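Nivel squeezy sauce bottle, 200 ml

I started making ketchup at home one September when the tomatoes got out of hand, and I went through every bottle in the house before I found one I liked. The Nivel is soft enough for small hands and the cap comes right off for washing – hooray! My recipe fills 12 of them, with a bit left over for chips that night. They're fine in the top rack of the dishwasher, but please don't pour in sauce straight from the boil, let it cool for 15 minutes first. Sold singly or in a box of 14, labels not included.

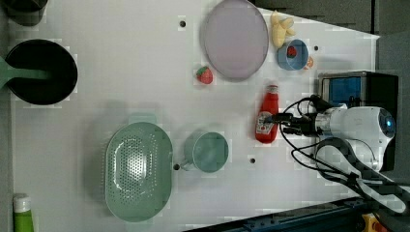
If you want the wider neck for chutney, ask me for the Plasent instead – same price, and the lids don't swap between the two.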